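Flarnora lift replacement enters final testing before November opening

2026-10-03

The new detachable chairlift at Flarnora has entered load testing, the last stage before it can carry skiers. The lift replaces the fixed-grip double chair on the north side of the ski area and runs from the Udel car park to the ridge station, with no intermediate stop.

The line is 2747 metres long and climbs 558 vertical metres. Chairs seat six and are spaced to give an uplift well above that of the old double, which was often closed in crosswinds on its upper section. The new route lies lower in the valley for the first two thirds of its length and crosses the tree line further east, where the towers are better sheltered.

Load testing is carried out with water containers fixed to the chairs in place of passengers. The line is run full on the uphill side and empty on the downhill side, then stopped with the service brake and again with the emergency brake. Stopping distances are recorded at each speed. Rollback protection and the auxiliary diesel drive are tested separately, and the results go to the licensing authority with the rope inspection report.

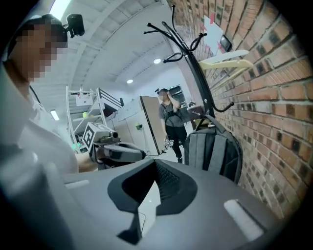

A hand-held gripper with a patterned cube fixed on top.

Kazemi, the main contractor, completed the foundations last summer and set the upper towers by helicopter this year. Rope pulling and splicing followed once the return station had been aligned. Dutton supplied the control system, which links the drive station, the chair storage building and the wind sensors on the upper towers. The lift will slow automatically when gusts pass a set limit and stop at a second, higher limit.

Chairs will be stored under cover overnight. On the old lift, clearing ice from seats and hangers regularly delayed opening after storms, and the resort expects the first chairs to leave on time on most mornings once the storage building is in use.

Two pistes have been altered to suit the new top station. The red run under the lift line now starts 50 metres further along the ridge, and its first bend has been widened. The blue run back to Udel has been regraded where it meets the access road, and a further 171 metres of snowmaking pipe has been laid beside it. The black run from the old top station stays open but will be reached by a short traverse.

The drag lift beside the nursery slope is unaffected. Skiers with lessons booked at Udel should still meet at the lower hut.

Subject to the licence, the lift will open with the rest of the north side in November. If approval is late, the area will open with the drag lift only, and day passes will be sold at the early season rate until the chairlift is running. Season passes are valid on the new lift at no extra charge.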